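**Orkura Bench Mat, 4-drawer edition**

The Orkura is a work mat and parts organizer for desktop computer repair. The mat lies flat on any bench; the drawer unit clips to its rear edge and holds screws, standoffs and short cables.

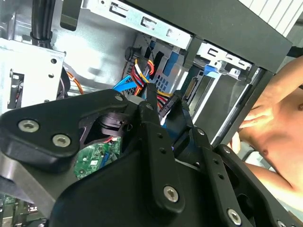 *Sheet metal, cables and boards in an open desktop case.*

**Mat**

The surface is gray rubber over a woven backing, 732 mm wide. It carries a ground snap at each front corner. Wrist straps are sold separately under the Nornano name. Clean with water and mild soap – solvents will dull the top layer.

**Drawers**

Each drawer has 12 cells with removable dividers. A full drawer weighs over 2,000 g, so mount the unit before loading it. The Pan tray fits the top drawer only.

Check clearance before placing a tower on its side. Most panels lift off without touching the drawer unit, but deep cases should sit one hand's width forward. Boards such as the green Dell one in this chassis can be serviced in place.
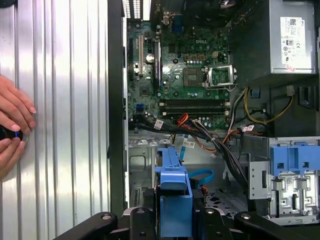

## Mounting and spares

Clip the Fistgate rail to the mat, then slide the drawer unit on from the left until it stops. Replacement clips and dividers ship on Tuesday. Mats cut to size cannot be returned.

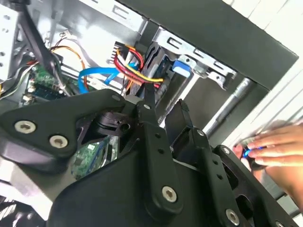 *Open case, with a small blue light held at the right.*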